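Felt, Seam, Pressure: Ball Storage in Club Equipment Rooms
Speaker notes, Hae-won Sun
Prandthorpe Racket Facilities Meeting, January 2024

This site uses cookies to remember your preferences. Accept all | Manage settings

Slide 1. Scope
Talk runs 40 minutes. Stringing is out of scope. Balls only: storage, inspection, retirement. Mention that the Pranum courts are indoor and the Kang courts are not, so wear figures from the two sites should not be pooled.

Slide 2. Two constructions
A pressurized ball holds gas above atmospheric pressure and loses it slowly through the rubber wall once the can is open. A pressureless ball gets its bounce from a thicker wall. Felt wears on both. Pause here for questions from the Comel group.

Slide 3. Inspection on a white surface
Set the balls down with space between them and check the felt against the white. Look along the seam first. Printing follows the curve, so turn the ball to read it in full; on the farther ball the word PRESSURE runs down the left face.

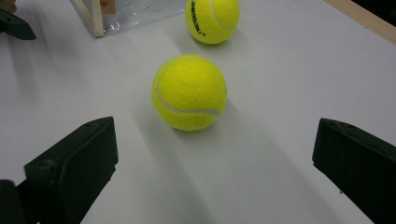 Slide 4. Bounce check
Drop from shoulder height onto hard floor, next to a new ball from the same batch. Reject on a visible difference. Pranum rejected 42 balls at its last check, mostly from one open hopper.

Slide 5. Storage
Keep cans sealed until use. Room temperature, away from heaters. Write the opening date on the lid. Revised log sheet goes out in February.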